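3.2 The July open day

The second of our site visits was to the Bulter open day, held at Bloxham in July. We went as ordinary attendees and were given no advance briefing. The handling cell, supplied by Grustov and programmed by Clarkance, was shown to groups of 11 at a time, and each group stood behind a rope for the length of one session. The handout gave a figure of 1504 successful picks. It did not say how many picks had been tried, or what had counted as a success, and we have left the figure out of our comparison for that reason.

We sat through 2 sessions. Kiri Pryor kept the log and noted 8 attempts in all - too few to support any rate, and we do not offer one. What the log does show is how much of the work fell to the staff. Between attempts an operator reached in and set the cloth down again by hand, and the presenter talked over the pause. Visitors we spoke to afterward remembered the lifts and did not mention the resets. A demonstration arranged this way tells us what the cell can do with a piece of fabric placed to suit it. It says little about a bin of mixed laundry, and that was the use named on the banner.

Figure 4 shows the gripper at close range, with its pointed center tip at the lower middle of a soft gray-brown cloth.

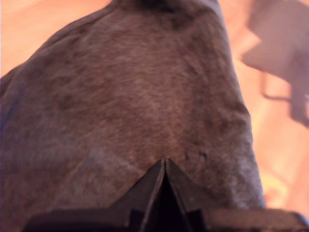 Figure 4. Gripper and cloth, close view.

Can an open day serve as evidence that a system is ready for daily use? Only weakly, as the host chooses the items, the pace and the moment to stop.

We asked Clarkance for the full run logs and had not received them at the time of writing. The session notes are therefore treated as background in Section 4 - they carry no weight in the scoring.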